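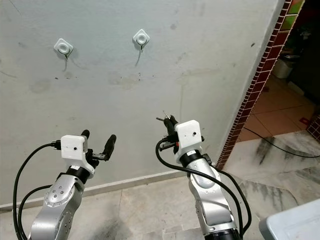

Can any machine clean a wall and hang things up yet?

Posted by clostholm_attic

We've got a hallway that needs everything doing. The paint is smudged and blotchy, there are marks at hand height, the floor tiles want a proper scrub and I've a pile of cables that ought to be up on hooks. My brother-in-law keeps sending me clips of two-armed robots wiping worktops and says I should wait a year and buy one. I've a budget of 2000 for the whole job, paint included. Is he dreaming? I already own a robot vacuum and it can't get over the step into the next room, so you can guess where I stand.

3 replies

tilegrout_pete

He's dreaming. I worked in a unit where they brought in a pair of arms to load parts into trays, and they were fine as long as the trays never moved. Somebody swapped the tray for one a bit deeper and that was the afternoon gone. A hallway is worse. Every mark on a painted wall is different – some wipe off, some are in the paint, and if it's damp coming through you can wipe till Christmas. You find out by rubbing gently and watching what comes off on the cloth.

For the wall: sugar soap, soft sponge, work from the bottom up so you don't get runs, rinse, leave it overnight. If the patches come back, sort the damp out before you spend a penny on paint. Stain block on anything left, then two coats.

For the floor, find out if it's real marble before you go near it with anything acidic. No vinegar, no limescale remover. Warm water and a stone cleaner.

Kassa

Bit harsh above. The clips are real, they just don't show you the 100 goes before the good one. Ask your brother-in-law if any of them hang a floppy wire loop on a stick-on hook. Cables sag and swing and catch on things, and I've not seen one handled well outside a demo. I'd love to be wrong.

For stick-on hooks, wipe the wall with surgical spirit first and press hard for a minute. They won't hold on flaky paint whatever the packet claims.

north_landing

get a decorator, mine was 600 for a hall and stairs in April and he moved the furniture himself. no robot is doing that. keep the vacuum for the flat bits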